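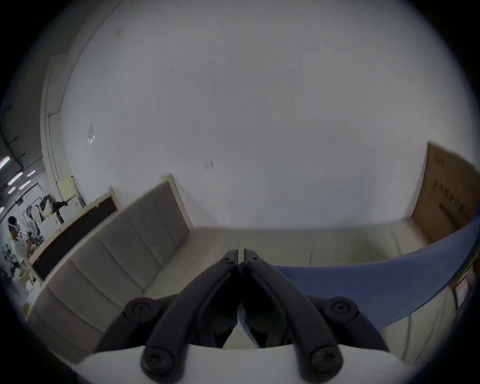 How much teaching can one person do with a hand-held gripper in one month?

One person working half days recorded 890 demonstrations in March, and 143 of them had to be removed after checking.

This report covers the third period of the Karras project, in which we teach household tasks to a robot arm by showing them by hand. The work was done in the workshop at Firnholm. Getachew Birhane made the recordings and I was responsible for the checking and the training.

In the last report we promised to compare two ways of teaching. The first is remote control, where the operator moves the Dovix arm from a desk and watches it on a screen. The second is the hand-held gripper, where the operator walks to the furniture and does the task with the tool in the hand. Both ways were used for the same 4 tasks, all of them with cloth: pick up, fold once, pull straight, and lay over a seat.

The hand-held gripper was faster in every task. Getachew could repeat a fold many times without a pause, while with remote control he had to wait for the arm to return to its start position. Remote control has still one advantage. The arm can never be shown a movement which it is not able to make. Most of the removed recordings had exactly this problem – the wrist was turned further than the joint of the arm allows.

To reduce this, we wrote a short instruction for operators. The gripper should be closed fully and held still at the start of each recording, the elbow should stay low, and the cloth should be taken near its edge. We also ask the operator to let go slowly, as a fast release moves the cloth again after it is placed.

Training was done with the Plurus software. The robot now performs 3 of the tasks from start to end. Pulling the cloth straight does not work yet. The arm takes the edge correctly but pulls too early, and we believe that our demonstrations differ too much in this moment. We will record this task again with a clear stop before the pull.

The budget for the period was kept. We ask for your agreement to move the money left from travel to a second pair of gripper jaws, as the repair in March stopped the recording for longer than we planned.

Leonidas Pappas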